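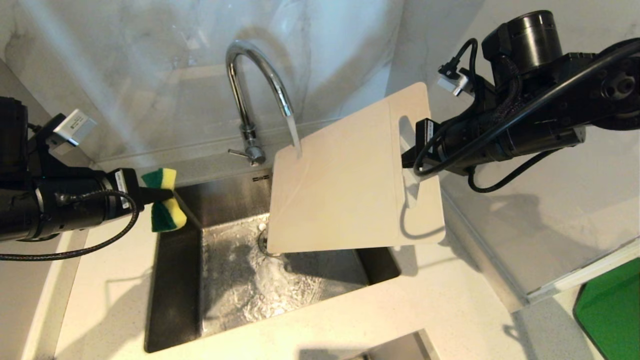
The Nirkadden Notice is a regional missing-person alert used in the district of Nirkadden and the neighbouring town of Oakley. It is issued by the duty officer at Oakley police station and distributed by text message, local radio and roadside display. The notice is separate from national child abduction alerts, which have stricter criteria and a wider broadcast area.

Background

The scheme was proposed after the disappearance of Ashley Ellwood, a bushwalker who failed to return from the Pridis track in April and was located alive six days later by a farmer moving stock. A coronial inquiry was not required, but an internal police review found that residents on two properties beside the track had not been told a search was under way. The review recommended a standing list of telephone contacts — until then, officers had relied on door-knocking and the goodwill of the local radio station.

The notice entered service on 27 September 2023. At launch 694 households had registered. The contact list is capped at 1000 entries under the licence for Vomo, the messaging software on which the scheme runs.

Criteria

A notice may be issued when the person's whereabouts are unknown, there is a reasonable concern for safety, and publication is judged unlikely to increase the risk. Age is not a criterion. Consent of the next of kin is sought but can be dispensed with by an officer of the rank of inspector or above.

Family or domestic violence matters are excluded unless the officer in charge certifies in writing that disclosure of the person's last known location will not endanger them.

Content and format 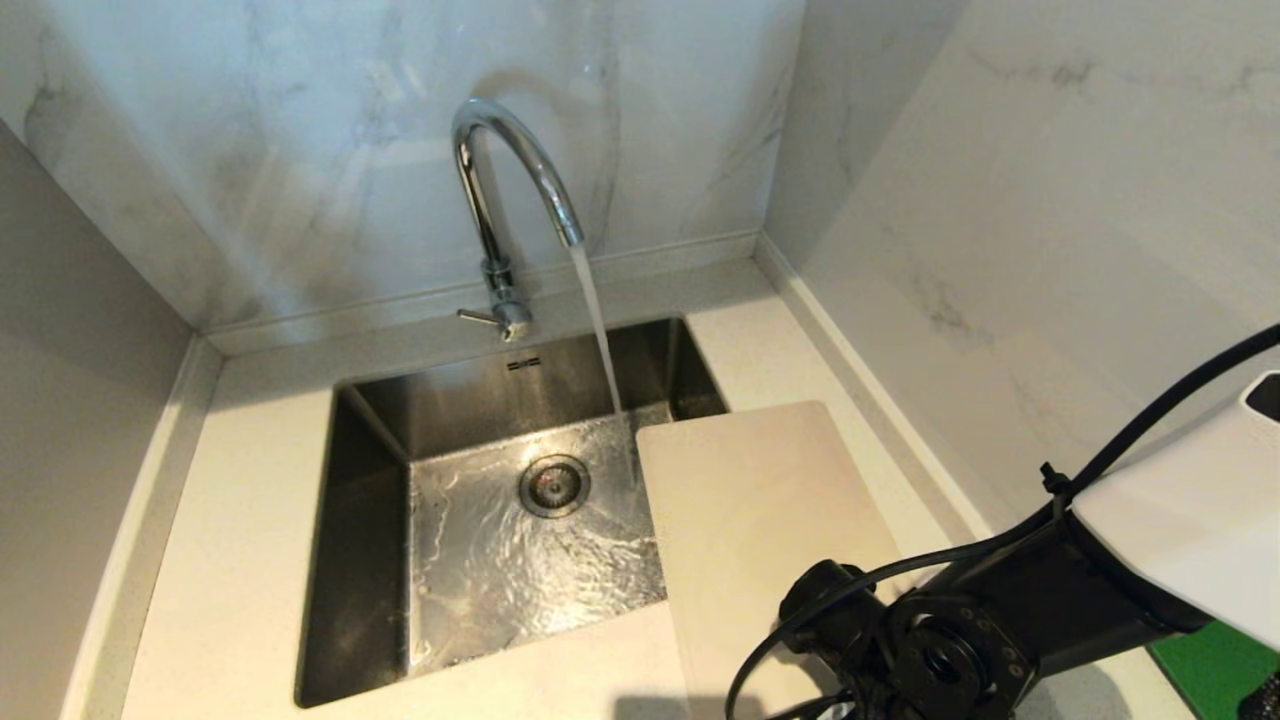
Kitchen sink with the tap running.

Each notice gives a first name, age, general description, last confirmed sighting and a contact number. A surname is added only in a second-stage notice, which may be accompanied by a photograph supplied by the family. Recipients in the search area are asked to check sheds, water tanks, vehicles and unoccupied dwellings, and to keep any footage from driveway cameras.

Cancellation

A cancellation message is sent to the same list once the person has been found. It states only that the search has ended. Whether the person was found alive is left to a later police statement, a practice criticised by the Oakley radio station, whose presenters had asked for the outcome to be included. Messages are deleted from the Vomo server after cancellation, while the paper log is kept at the station.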